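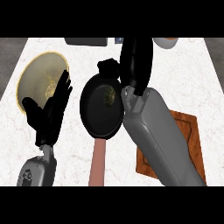

The long way round to a good pot of soup

4 min read
13 comments

Every June, when the rest of us are thinking about salads, the village of Trornby makes soup. It makes a great deal of it, enough for 300 bowls, and it has done so for as long as Fermín Orellana has lived there (he came for a fortnight, fell for the place and never quite got round to leaving).

His own recipe begins the night before, with white beans left to soak in the biggest bowl in the house, and he won't be hurried over any of it. The onions alone take him most of the morning, with the wireless on and the back door propped open.

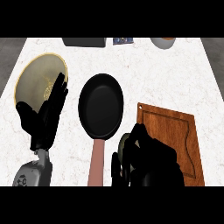

After the onions come the carrots, then a bay leaf from the tree outside the Raven, where the landlady pretends not to notice him picking it. His grandmother, a Sarmiento and a woman of firm opinions, put in a spoonful of vinegar right at the end, and so does he. I had two bowls, and bread, and then rather a lot more bread, and walked back up Skaltarwood lane with the recipe folded in my coat pocket.

135 shares
Search recipes and features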